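Ticket: Desktop shuts down under load after office move
Opened: July 2026
Product: Clekosus tower desktop, 6 units
Site: Josport, second floor
Status: Closed

Problem as reported: Six desktops were moved from the old building to Josport. Five are fine. The sixth turns itself off while exporting reports. No error message and no blue screen, it just goes dark. It starts again if left alone for 15 minutes. If the power button is pressed sooner, the fans spin and stop.

First checks: Swapped the power cord and moved the machine to a different outlet. Same result. Removed the power strip and plugged straight into the wall. Same result. Event log shows only "unexpected shutdown" with no crash entry before it. Memory test ran clean overnight.

Temperatures: Installed the Lakanness monitoring tool and left it logging. At the desktop with nothing open, the processor sat at 42 degrees, which is normal for this model. During an export it climbed very fast and the log ended when the machine shut off. Graphics card stayed cool the whole time. That points at the processor cooler – either the fan, the mounting or the paste.

Fan: Spins at full speed under load and the readings in the tool agree. Fan ruled out.

Next step was to take the side panel off, lay the tower flat and remove the heatsink. With the socket exposed, check the retention frame, then clean off the old paste before putting anything new on. Do not pull the heatsink straight up when the paste is old. Twist it slightly first – the processor can come out with it.
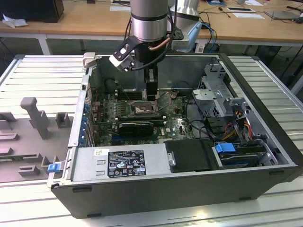
Bouvier support answered that a sudden climb like the one in the log is nearly always uneven mounting pressure, and that new paste alone would hide it for a week or two. They asked for the four screws to be tightened in a cross pattern, a couple of turns each, and for the export to be run again before the ticket was closed.

Done as asked. One screw had been sitting higher than the other three when the cooler came off. Probably worked loose in the move, but there is no way to confirm that. Threads are good, no parts ordered.

Retest: Ran an export of 400 reports with the side panel on. No shutdown. Ran it again after lunch, same result.

Left to do: Look at the other five when they come up for cleaning in November. Part number for the paste is in the parts list.

Clekosus Help Desk | Contact support | © 2026 Clekosus | Back to top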